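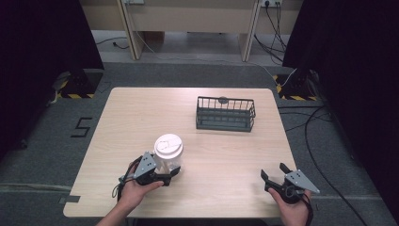

Last updated: June

Wire baskets on tables: what they fix and what they don't

Every tidying article I have ever read ends up selling you a basket. Put a basket on it, they say, and the mess goes away. I have owned a good number of baskets and I can report that the mess goes in the basket, where it stays until somebody tips it out. So read what follows with that in mind. I use a basket on my work table, a low dark gray wire one, and I think it earns its place, but only for a couple of jobs.

What a low wire basket is good for

Things in use today. Keys, the tape, a charger, the bit of mail that has to go out. The sides are low and open, so you see what's in there without digging. A deep woven basket looks nicer in a catalog and swallows everything you own.

Clearing the table in one go. If you eat, sew and do the bills on the same surface, you can lift the basket off and get the whole table back. I'd say this is the only real argument for having one.

What it is not good for

Anything thin. Pens and screwdrivers poke out between upright bars and catch your sleeve. Stand them in a jar.

Anything that drips or sheds. People like to tell you wire baskets "breathe." Maybe so. Crumbs still collect in the corners, and the corners of a wire basket are a pain to wipe. A soft paintbrush gets them out faster than a cloth.

Drinks. I know people park a takeout cup in the basket because it feels safer there. I tried it for a while. The cup leans on the side, you grab it by the lid to get it out past the rim, and the lid comes off in your hand. Leave the cup out on the bare wood, to the front and off to one side, with a clear gap between it and the basket. Take hold of it low on the body, and don't squeeze. Thin disposable cups give more than you think they will, and a full one will spit through the lid.

Do you need a coaster under a disposable cup?

My neighbor Eldana Tilahun says always. I say it depends on your table. On a sealed pale wood-grain top I have never had a ring from a lidded cup that got picked up within the hour. On her oiled table I have seen two, so she has a point about her own furniture. Do a test with a damp cup on a spot near the back edge before you believe either of us.

Banded edges are the part I would worry about. Water that sits along the seam can get under the strip, and no product I have tried puts that right afterward. Wipe toward the middle of the table, then dry the edge.

Scratches from the basket

The feet and bottom rails of a wire basket will mark a light top sooner or later if you push it around. The felt dots sold for chair legs fall off in weeks on something this narrow. Cork sheet from a place like Kakolport, cut a little smaller than the base and laid underneath, has held up better for me. I don't glue it. Lift the basket and the cork stays behind, which is annoying – but it can be shaken out, and glued felt can't.

The other fix is to pick the basket up when you move it. It works better than any pad and costs nothing.

Cables

Anything with a cord will knock over a cup if you let it. The loop lies there, you reach across, and the cord comes with you. Keep cords to one side and drinks to the other. I was sent a set of stick-on cord clips by Cellside and three of them let go before I'd finished the job I put them up for, so I can't recommend those. A binder clip on the table edge does fine.

Carpet under the table

If your work table stands on carpet, put the lid on the cup. That is the whole tip. Amanuel Demissie wrote in to say baking soda lifts milky coffee out of gray carpet. I tried it on ours and got a pale patch with a brown ring. Cold water and a white towel, pressed and not rubbed, did more. Start from the outside of the spill and expect to do it several times.

Next on the list is the Mutonstead drawer divider, which has a lot of fans. I have one here and so far it slides.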